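Filed under: Opinion / Machines at Work

What the tray score leaves out

By Nia Penry
17 May 2020

I have read the Bollix results twice now, and I still don't know what I am supposed to believe. The Ondumbridge group trained a two-armed robot to put household things on a tray. They ran 134 trials. They report one success rate, in bold, in the first paragraph, and most of the people who wrote to me about it had read that far and stopped.

The method is not silly. A person guides the arms through the job many times, a network learns to copy what the person did, and then the person steps back. There is no hand-written rule saying what a bottle is or where its neck might be. Bollix adds a step on top, in which the network guesses several moves ahead and throws out its plan when the wrist cameras disagree with it. I like that step. I would have liked it more if the paper had told me how often it fired.

My trouble starts with the objects. A Rubik's cube is a fine thing for a gripper. It has flat sides, it is stiff, and it doesn't care which pair of faces you squeeze.
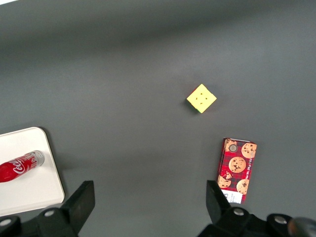 Every lab has its favorite easy object, and an average is a good place to hide one. If the cube goes well nearly every time and a bag of chips goes badly half the time, a single number tells you about neither. The authors have the breakdown, because they mention in a footnote that "performance varied by item." Of course it varied. I wanted the table. Yeshi Habte, who ran an older picking study at Zimine, published hers item by item, and it made the system look worse and the paper a lot more useful.

Then there is the question of what counts as new. The training set used 16 objects. The test used 8, and 3 of those are called "unseen." Unseen how? A box of cookies in a different color is still a box. If the robot has practiced on one carton, I am not ready to call the next one a test of general skill. The same goes for the table. The background never changed, the light barely did, and the tray started in the middle or close to it.

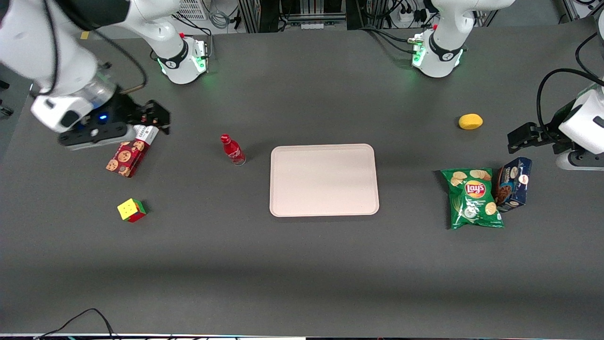
I would also like to know what the second arm is for. Two arms cost more, take more room, and double the ways for things to go wrong. They make sense if the work needs both at once, such as holding a bag open or passing something across. For putting one thing on a tray, the fair comparison is a single arm with the same training. That comparison isn't in the paper. There is a sentence saying one arm "would be limited by reach," and maybe so, but a sentence isn't a measurement.

What counts as success bothers me too. The scoring rule says the object must be "on the tray at the end of the episode." So a bottle laid down gently and a bottle dropped from a height get the same mark. A second try counts as a first try if it happens inside the time limit. I have no quarrel with second tries, since people make them all day long. But a kitchen or a stockroom cares how long each one takes, and time per item is missing as well.
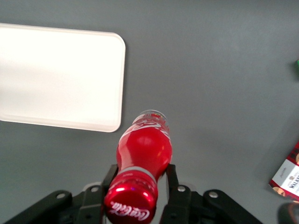
Natália Teixeira thinks I am being unfair. Her view, sent to me after she read a draft of this, is that a first paper on a method should be allowed to show that the method works at all, and that asking for stockroom numbers at this stage is like grading a toddler on the mile. She also points out that the group released its failures along with its wins, which plenty of groups don't do.

She is right about the failures, and I should give them credit. I spent an evening going through them. Most are dull: the fingers close a little early, or the arm stops and seems to think. I couldn't tell from the files whether the look-ahead step helped in those cases or made them worse, and I don't think the authors can tell either. There is no run with the step switched off. For a paper whose whole claim rests on that step, this is the hole I can't get past.

The toddler comparison I don't buy. Toddlers don't put out press notes. The one from Ondumbridge says the system is "ready to learn any household task," and the paper says nothing of the kind.
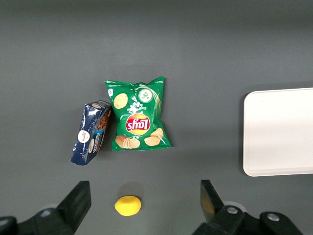

Chips, a blue box and a yellow, lemon-shaped object, seen from between the gripper's fingers.

Soft packaging deserves a paper to itself. A bag folds and slides, and the place where you should grab it depends on how it landed. Copying a person's moves may be a good way to learn that, perhaps better than anything we could write by hand. I would be glad to see it shown. Put the bag down in fresh positions, crumple it, move the tray, report each result, and then do it all over with the clever step turned off.

The group says a longer version is coming in September. If it has the item table and the switched-off run, I will read it with more patience than I had for this one. Mekdes Hadgu has already asked them for the raw logs and has not heard back.

More in Opinion
Bogale's walking cart and the problem of curbs
Who checks the people who label the data?
Letters: Ayana Negash on slow robots
A demo is a demo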